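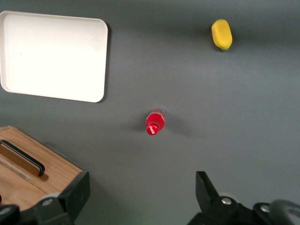
Home Browse Topics Random article Log in

Serving tray

A serving tray is a shallow, flat carrier with a raised edge, used for moving food, drink or small goods from one place to another. The edge is what seperates it from a board or a plain slab. Shapes vary - round for drinks, oval for meat, oblong for most other jobs. A common modern form is the white rectangular tray with rounded corners and a slightly raised rim, easy to wipe and easy to stack. Deeper versions shade off into boxes and are usually listed under those instead. Handles optional.

Name and scope

The English word is old and had to do with wood and vessels before it settled on its present sense. "Salver" is used for the smaller, dressier kind, often metal, on which a single thing is brought to a person - a letter, a glass, a card. "Waiter" was once used for the object as well as the servant, and turns up in old sale lists, where it confuses people. Trays for seeds, paint, ice, baking and office paper share the name and the general shape but are outside this article. See Seed tray, Paint tray, In-tray.

Materials

Wood first, in most places. Cheap, light, warm to hold, but it takes up stains and warps if left to soak. Metal trays came in wherever there was metal to spare: silver and brass for show, tin for everyone else. Lacquered and painted tin was a big trade in the English Midlands and in parts of Wales, with flowers and birds on a black ground the usual thing. Papier-mâché was worked the same way, pressed in layers and baked hard. Old ones chip at the corners and are rarely worth mending.

Plastics took over most of the everyday market in the twentieth century. Melamine is the canteen standard, hard and hard to scratch, though it can crack if dropped on its corner. Fibreglass is tougher and dearer. Both are moulded in one piece, so there are no joints to hold dirt.

Rim and corners

The rim stops things sliding off, and also stiffens the sheet. A flat panel with no lip bends under a full teapot; turn up the edge and the same panel holds. Rounded corners are partly for cleaning, partly for the moulding - sharp inside corners are harder to release and tend to be weak. Some rims are rolled over to give the fingers something to grip. On bar trays the inside is often lined with cork or rubber so that glasses stay put. Pub trays with a printed advert in the middle are a collecting field of their own.

Use in canteens

Works canteens and school dining halls made the tray part of the building. Rails along the counter, racks at the end, and the tray width fixing the width of both. The canteen at the Acheampong works, opened with seating for 646, bought 1000 trays in its first order and had to add more by the December, mostly through people carrying them back to the workshop and keeping them. Similar complaints from nearly every large kitchen. Some canteens have since dropped trays, partly to save on washing, partly because diners take less food when they have to carry the plate by hand.

The compartment tray, with hollows pressed in for each part of the meal, is mostly linked with schools, hospitals and prisons. Does away with plates altogether. Not much loved.

Collections

The largest display in the region is at the Rarko museum, which holds 1246 trays, 60 of them on show at any one time. The bulk came from Armelle Aubert, who bought mainly at house clearances and kept notes on the back of each piece in pencil. Her notes are the main source for the dating of the Firkineo range, a line of pressed tin trays with a twisted rope border that was never marked by its maker. Later Firkineo pieces have a plain border and thinner metal. Copies exist, generaly heavier.

Care

Wood: wipe, dry at once, oil now and then. Painted tin: no scouring, no dishwasher. Melamine goes in the dishwasher but not the microwave or oven. Silver salvers should be stored in cloth, flat, with nothing on top.

See also: Salver, Tea service, Lazy Susan, Butler's table

14 shares 3 comments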